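Who Should Decide When a College Closes Its Doors

The decision of the governing council at Besnard College to end classes four weeks early has been defended as a matter of order. It should be judged as a matter of duty. A college that has accepted tuition for a full term owes its students a full term, and the reasons for giving them less must be stronger than a disagreement among the people who run it.

The facts are not in dispute. The council and the academic senate could not agree on who had the authority to approve the examination budget. Each body held its own meetings and sent out its own notices. When students gathered outside the administration building to ask which notice they should follow, the council ordered the campus cleared by 4 in the afternoon. All 1,808 enrolled students were affected, including those in the final year whose practical work had already been scheduled. 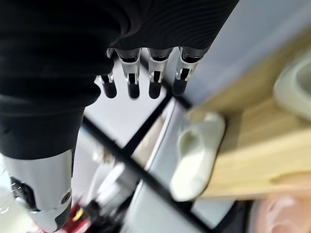
Can the council lawfully shorten a term without the consent of the senate?

The college charter gives the council power to close the campus in an emergency, but it leaves the academic calendar to the senate, and it does not say which rule prevails when the two collide.

That silence in the charter is the heart of the problem. An emergency power is meant for a flood, a fire or an outbreak of disease. It was never written with a budget dispute in mind, and a peaceful gathering of students does not become an emergency because it is inconvenient to the offices nearby. If the council may close the campus whenever its authority is questioned, the senate's control of the calendar has very little meaning.

Supporters of the closure argue that tempers were rising and that sending students home was the safer course. This concern deserves respect. Safety can be protected, however, by measures well short of closure. The council could have suspended its own notice for a week, opened the main hall for a public meeting, or asked the senate to name a joint panel. None of these steps was tried.

The cost has fallen on those with the least say. Students from Kisness and the villages beyond it had paid for lodging through the end of term, and the college has offered no refund. Many had to find a bus home on the same evening. Part-time teaching staff, who are paid by the class, have lost a month of income. Employers who had agreed to take final-year students in August now have no firm date on which those students will qualify.

Other institutions have managed such quarrels better. Nuser Polytechnic faced a similar division over its examination budget and kept its lecture rooms open throughout. Its two governing bodies agreed in writing that teaching would continue while an outside mediator heard both sides. The mediator's report ran to 16 pages and pleased neither party entirely, but the examinations took place on time.

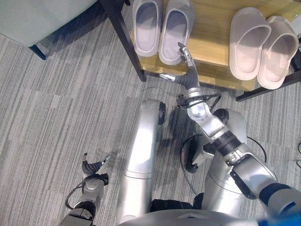 What the Charter Should Say

The charter needs three changes, and they can be made before the next academic year. The first is a plain definition of an emergency, limited to events that place people or buildings in danger. The second is a rule that any closure longer than two days requires a vote of both the council and the senate - with the student union entitled to attend and to speak. The third is a guarantee that students who lose teaching time will have it restored at no further charge.

A petition carrying 500 signatures has asked for the second of these changes. The council has acknowledged receiving it and has given no date for a reply. It should set one now, and it should publish the minutes of the meeting at which the closure was approved.

The teaching weeks that were lost should be added to the start of the coming term, ahead of any new coursework, and the lodging fees for that period should be met from the council's own reserve.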